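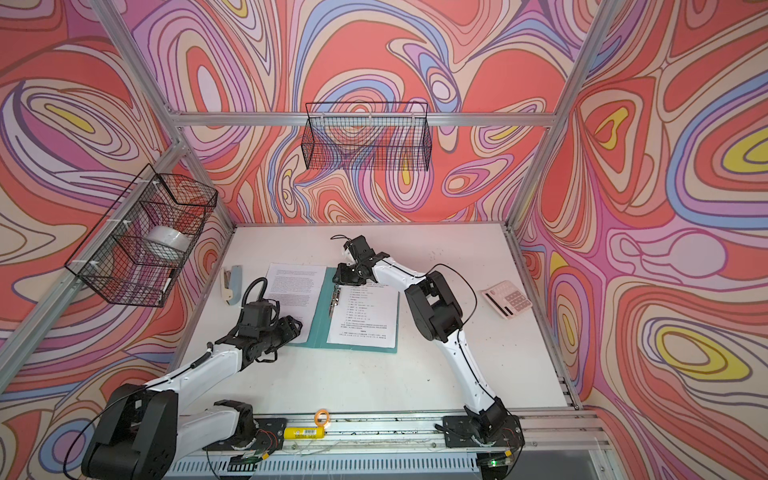
渡轮晚点了二十分钟，迪莱克·亚曼在候船室里把那封信又看了一遍。信是打字的，只有签名用了钢笔，墨水在“Gajdoš”的最后一个字母那里洇开一小团。

信里说，马捷伊·盖多什先生受已故房主委托，请她在九月底以前到阿贾岛来一趟，处理索拉尔街192号的房子。房子里的东西归她，房子本身归镇上。没有提钱。

她和房主只见过一面，那年她十一岁。房主是她外祖父的妹妹，家里人叫她姑婆，说起她的时候声音都要低一点。姑婆年轻时离开家，去岛上给一家壁纸厂画花样，后来厂子关了，她也没有回来。

船上人不多。一个男人带着两箱母鸡，坐在靠近机舱的地方，因为那里暖和。迪莱克买了一杯茶，茶是甜的，她喝了一半。

盖多什在码头等她。他比她想的要老，穿一件浅色雨衣，手里拎着一只帆布袋。

“路上还好吗？”他问。

“晚了一点。”

“总是晚的。”他把帆布袋换到另一只手上，“房子不远，走过去吧。车在修。”

他们沿着海堤走，然后上坡。路边的店大多关着，只有一家卖绳子和灯泡的还开着门。盖多什走得慢，上坡时不说话，到了平的地方才接着说。他说他在壁纸厂管过账，厂子关门那年他三十四岁，别的地方不要人，就留下来替镇上跑些文书的事。

“她后来还画吗？”迪莱克问。

“画。画到去年冬天。”

192号是一栋两层的窄房子，门漆成灰色。锁有些涩，盖多什试了两把钥匙才打开。屋里有股樟脑和旧纸的味道。楼下是厨房和一间小客厅，客厅里有一张沙发、一台收音机，窗台上放着几只空的果酱瓶。迪莱克打开收音机，没有声音，插头是拔掉的。

“画在楼上。”盖多什说，“我就不上去了，膝盖不行。”

楼上只有一间房。三面墙都是柜子，柜子里是扁平的抽屉，每个抽屉上贴着一张小标签，标签上是编号。她拉开第一个，里面是一叠壁纸花样，上面隔着薄薄的绵纸。麦穗，石榴，一种她叫不出名字的藤。她拉开第二个，又是麦穗，比前面的稍微细一点。

她坐在地板上看了一个下午。中间盖多什在楼下喊了一声，说他去买面包。她应了，过了一会儿才想起来没有问他买完还回不回来。

他回来了，还带了奶酪和两个西红柿。他们在厨房里吃。盖多什从帆布袋里拿出一本账簿，封面是布的，边角磨白了。

“这是她自己记的。”他说，“厂里的账上没有这些。”

账簿上一共记了715种花样。每一种都有编号、名字和完成的月份，有的后面写着“厂里用了”，大部分没有写。名字很短。“井边”。“下雨以前”。“哥哥的衬衫”。

迪莱克的手指停在最后这一行上。编号是20。

“这一张在哪里？”

“按编号放的，应该就在左边的柜子。”

她上楼去找。二十号抽屉比别的轻，里面只有一张纸，纸上是细条纹，蓝的和白的，每隔几条有一道很淡的褐色。她小时候见过外祖父穿这样一件衬衫，袖口翻过面，又缝上去。他穿着它修自行车，也穿着它去参加她母亲的婚礼，外面套了一件借来的西装。照片上看得见领子。

外祖父活着的时候，没有说过一句妹妹的好话。他说她走的那天早上，把家里的剪刀也带走了，那是家里唯一一把好剪刀。这件事他说了四十年。

迪莱克把纸放回去，又拿出来，最后把它夹在账簿里带下了楼。

“她有没有一把剪刀？”她问。

盖多什想了想，站起来去开水池下面的抽屉。里面有开瓶器、几根蜡烛、一卷麻绳。剪刀在最里面，用一块绒布包着，刀刃上了油，一个把手上缠着线。

“她用这个裁纸。”他说，“谁也不借。有一回我要剪一根绳子，她叫我用牙咬。”

迪莱克试着剪了一下空气，声音很干净。

晚上她住在房子里。床是硬的，被子上有一块补丁，补得很平整。她睡不着，起来把厨房的灯打开，坐在桌边翻账簿。翻到后面，字变大了，也歪了，名字变得更短。最后一页只记了两种，一种叫“门”，一种没有名字。

第二天早上盖多什来得早，带了一个姓吉迪克的年轻人，开一辆三轮货车。吉迪克问要搬几趟。迪莱克说她还没有决定要搬什么。

“柜子太大，船上放不下。”吉迪克说，“抽屉可以拆出来。”

“岛上有没有地方能放？”

两个男人互相看了看。盖多什说学校的旧体育馆空着，屋顶是去年翻修的，不漏。要写一份申请，他可以代写，她签字就行。

“要多久？”

“写要一个上午。批下来，我就不知道了。”

她在厨房里等他写。他写得很慢，每写完一句都要念一遍。写到物品名称那一栏，他停下来，问她该怎么写。

“花样。”她说。

“花样是什么，他们会问的。”

“那就写壁纸花样，715种。”

她说完，想起夹在账簿里的那一张，又让他改成714种。盖多什把数字划掉，在旁边重新写了一遍，并且在改动的地方签了自己的名字。

下午的船是三点一刻。吉迪克用三轮车送她去码头，她坐在后面的木板上，抱着自己的包。剪刀裹着绒布放在包底，账簿放在上面。盖多什没有去送，他说要趁天亮去体育馆量一量门的宽度。

船上还是那个带母鸡的男人，箱子空了，他把两只摞在一起当凳子坐。迪莱克在他对面坐下。他问她是不是来走亲戚的。

她说是，来看姑婆。

“她身体好吗？”

迪莱克看了看窗外。船已经离开了码头，吉迪克正在岸上掉转车头。

“她一直在画画。”她说。

男人点点头，从口袋里掏出一把葵花籽，分了一半给她。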